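Bistel Storage Help Desk
Ticket 200: Folded sweaters too wide for Stilo drawer insert
Status: Closed
Opened: March 10, 2024
Customer: Inger Þorgeirsson
Handled by: Pak-hei Chu, Grażyna Górecki

Problem as reported

I bought the Stilo insert with the 9 inch slots for my knitwear. T-shirts fit. My ribbed sweaters don't. Once folded they come out wider on one side, and the slot wall bows when I push them in. The Drultero dresser drawer then catches on the way shut. I've refolded the same sweater several times and get the same lump. Is the insert the wrong size, or am I folding it wrong?

First reply (Pak-hei Chu)

Thanks for writing in. Please measure the inside of one slot and the finished fold at its widest point. It would also help to see the sweater laid out before you fold it, and again with a sleeve turned in.

Customer reply

Slot is 9 inches inside. Fold is 10 at the bottom and less than that at the top. The sweater is a Baldursdóttir, rust brown, ribbed all over.

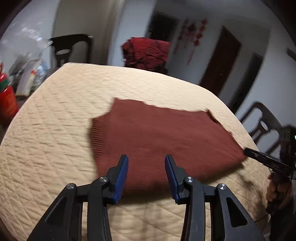 Attachment 1: sweater flat on the quilted cover, before folding.

Notes (Pak-hei Chu)

Slot size matches the spec, so the insert is fine. The layout looks okay to start from. Asked the customer to square up the hem and pull the corners level before the first fold, without stretching the rib. Ribbed knit gives a lot sideways, and a corner that has been pulled out stays out for a while.

Customer tried this and wrote back that the top half was better but the lump was still there at the bottom. Passed to Grażyna.

Second reply (Grażyna Górecki)

I think it's the sleeve. In your other picture it runs on a diagonal from the shoulder down toward the middle, with the cuff lying over the body of the sweater. When you fold the rest over that, you get extra layers low down and fewer up top. Also smooth out the rumpled bit of knit near the shoulder before you go on.
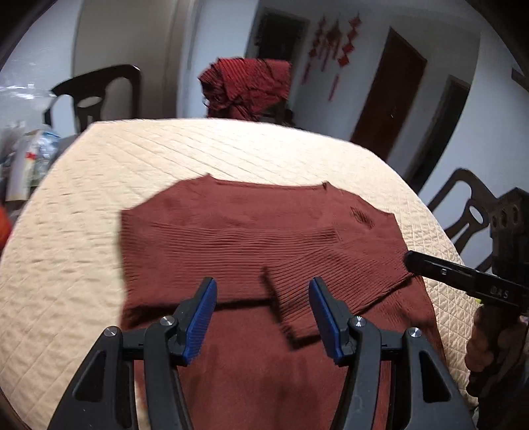 Steps sent to customer

1. Lay the sweater flat with the neckline away from you. Flatten the shoulders with your palm.
2. Fold one side in toward the middle, sleeve and all.
3. Turn the sleeve back at the shoulder so it lies straight down, parallel to the side fold. The cuff should end near the hem.
4. Repeat on the other side.
5. Fold up from the hem in 3 parts. Don't press hard on the rib.
6. Stand it in the slot with the rounded fold on top.

Result

Customer confirmed the fold now measures just under 9 inches from top to bottom and the drawer closes. She has one thicker cardigan that still won't go in. Advised keeping that one flat in the drawer below. No exchange needed.

Closed by Grażyna Górecki. Steps copied to the Stilo help page, to be checked again in April.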